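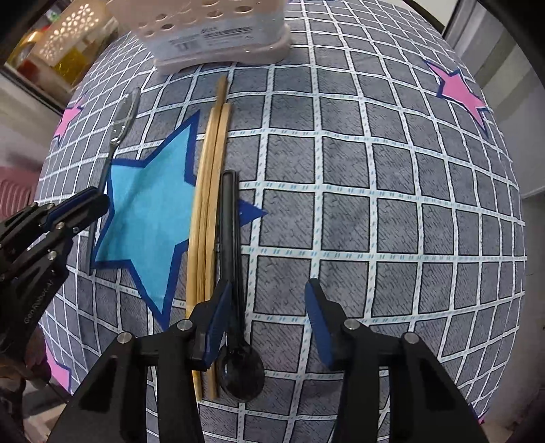
4 min read

Let People Set Their Own Table

By Pirjo Keskinen

Saturday, May 30, 2020

The school board in Poltaswood wants to shorten the lunch period from 30 minutes to 19. The extra time would go to reading. I have nothing against reading, and I taught it for a good part of my working life. But I think the board is making a mistake, and I think it is the same mistake many of us make at home.

We treat eating as a gap between two useful things. A meal is something to get through so that the homework, the email or the laundry can start. When a schedule is tight, the meal is the first thing cut, because no one can point to what was lost. A child who misses 11 minutes of reading has missed 11 minutes of reading. A child who misses 11 minutes of sitting across from a friend with a sandwich has missed something that doesn't show up on a test.

I grew up in a house where supper was at a fixed hour and everyone came. My father worked at the Heinonen mill and was often too tired to talk. We ate anyway. Some nights the only words were about the potatoes. I used to think those meals didn't count for much. Now I think the dull ones did most of the work, because they made the table a normal place to be. When somebody had bad news, there was already a place and an hour for it.

My own children were harder to gather. There was swimming, there was band, and for two years there was a paper route that ended right when the food was ready. We gave up on supper and moved the family meal to breakfast, which meant getting up earlier than any of us liked. I'm not going to claim it was pleasant. My son ate with his head on his arm until he was fourteen. He is grown now and lives in Fudlow, and he gets his own kids up for breakfast at a quarter past six.

People tell me this is easy to say for someone with a regular job and a kitchen big enough for a table. They have a point.
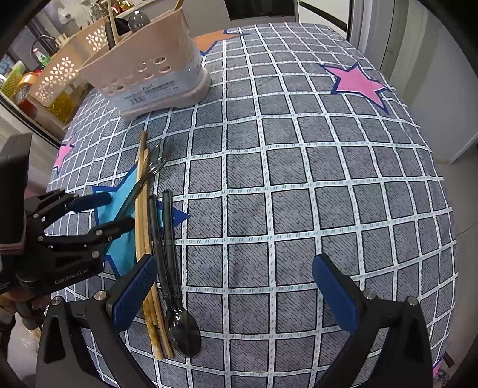
A parent who works nights can't be home at six, and a lecture about family dinner won't change the shift. I don't think the hour matters, or the cooking. Takeout noodles eaten together at four in the afternoon are a family meal. So is cereal. What matters is that people sit down at the same time and don't get up the minute they are full.

That last part is where the school lunch comes in. Out of those 19 minutes, take away the walk down the hall, the line and the trip to the trash cans. A slow eater in second grade might get eight minutes in her seat. She will learn to eat fast or to throw the food out. She will also learn that the grown-ups think of lunch as a delay.

The board has said that 371 children eat in the lower school cafeteria each day and that a shorter period would let the kitchen run them through in fewer sittings. That may be so. It is an argument about the building, though, and it should be made as one. If the room is too small, say the room is too small. Don't tell parents it is about reading.

I also hear that children can talk at recess. They can, and they do, mostly at a run. Talk at a table is different. You have to wait while the other person chews. You have to stay near someone you might not have picked. Children who are shy on the playground will sometimes say a great deal over a carton of milk – I saw it every year I had lunch duty, and I had lunch duty for a long time.

The schools in Ulludham went the other way a while back and kept their little ones at the table longer. I visited twice in September. The room was loud, and a fair amount of food was still left on the trays. But the teachers I spoke with said afternoons were calmer, and none of them wanted to go back. I would take their word over a spreadsheet.

The vote has been put off until the buildings open again. Until then most of these children are eating at home, some of them with their parents at noon for the first time. I hope the board members with kids of their own are paying attention to how long lunch takes when it isn't timed. In my house it runs to 54 minutes if there is cake.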